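Sleeves, Again

23 July 2025

I promised in my last post that I'd get back to the folding planner once the calibration mess was behind me.

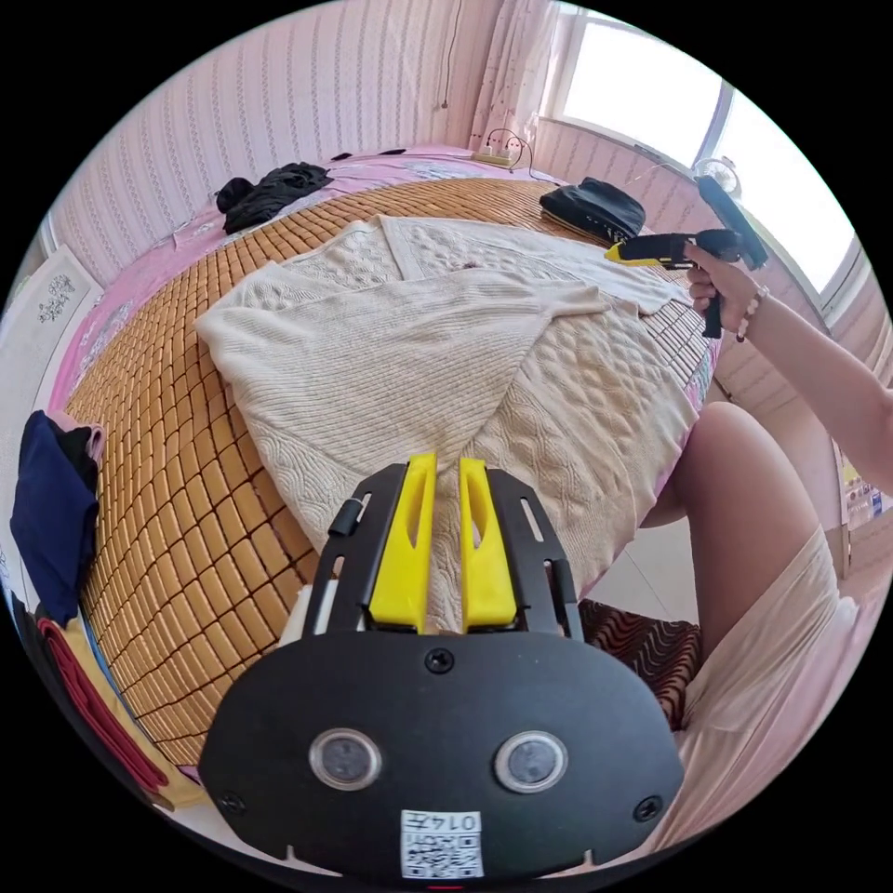 So, the planner. For anyone who has wandered in new (hello!), I've been writing the software side of a garment folding project called Minja, which takes recordings made with hand-held grippers and tries to turn them into something an arm can follow. The first half of July went to T-shirts, and T-shirts were kind to me. Then I moved on to sweaters, and sweaters have sleeves that go wherever they please, one stretched out to the side and the other folded across the front, and my nice tidy keypoint model fell right over.

The trouble starts in perception. I was asking the network for a cuff, an elbow and a shoulder on each side, and on a cable knit it kept finding "elbows" all over the body, wherever the pattern made a strong diagonal. I spent two evenings convinced it was a bug in Trirnska, my little labeling tool, and I owe Trirnska an apology. The labels were fine. I had 336 labeled sweater frames and far too many of them were plain knits, so the model had learned that any diagonal line must be the edge of a sleeve. Fair enough, really!

Background was the other half of it. A woven bamboo mat is lovely to sleep on in this heat and it's a miserable thing to segment against, all those small tan tiles in a grid, with the wide lens bending the rows toward the edges. Cream knit on honey-colored bamboo has so little contrast that the mask would leak off the hem and wander away across the bed. What helped in the end was undistorting the frames before segmentation instead of after (I know, I know, a reader in Jurville told me to do this back in the spring and I was stubborn about it). The mask still leaks, only much less, and it leaks in places I can predict.

With that in, I reran everything on the Brundico branch, where the planner picks its grasp from the mask outline and uses keypoints only to break ties. Out of 100 held-out frames it chose a sensible first grasp on a good many more than before, though I haven't finished going through them by hand and I don't want to post a number I'll have to take back. Planning time is down to 900 milliseconds a frame, which feels downright luxurious.

Still on my list is the ribbed hem, which the planner likes to grab one layer deep when it needs two. I also have 1,631 unlabeled frames sitting on the drive and a large pitcher of iced tea, so you can guess how the rest of my week looks. If you've found a decent way to tell one layer of knit from two using nothing but RGB, please leave a comment, even if it's ugly. Ugly is fine by me.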